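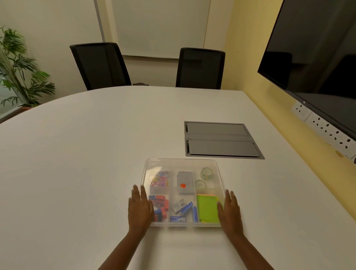
Fiche de contrôle – poste de démonstration, bras de tri Tramova
Atelier partagé de Cedthorpe
Contrôle du 17 juillet 2025, révision 5

1. Table et abords
Plateau stable, bords dégagés : conforme.
Boîtier de passage de câbles encastré, volets rabattus : conforme.
Commentaire : le bloc de prises mural reste réservé à l'alimentation du contrôleur Shi. Aucune rallonge ne doit traverser la zone de travail.

2. Bac de tri
Bac transparent à compartiments, sans fissure ni arête vive : conforme.
Fournitures de bureau réparties par catégorie : conforme, avec réserve.
Commentaire : la démonstration manuelle sert de référence au programme de saisie. L'opérateur maintient le bac d'une main et prend un seul objet à la fois, sans passer au-dessus de l'autre main. Les rouleaux de ruban adhésif transparent sont saisis du bout des doigts
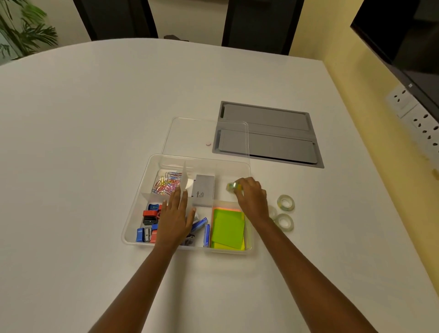 et présentés à la verticale du compartiment avant d'être lâchés. Les trombones restent exclus des essais automatiques jusqu'au remplacement des mors, demandé à Gukholm en janvier.

3. Bras et contrôleur
Arrêt d'urgence accessible depuis les deux côtés : conforme.
Effort de serrage limité à 14 N : conforme.
Compteur de cycles : 2 059. Graissage prévu à 2 000 cycles : non conforme.
Commentaire : échéance dépassée. Le bras demeure hors tension jusqu'au graissage des articulations – les démonstrations manuelles peuvent se poursuivre.

4. Suites à donner
Graissage, puis remise à zéro du compteur.
Étiquetage des compartiments du bac.
Nouveau contrôle de la section 3 avant toute remise sous tension.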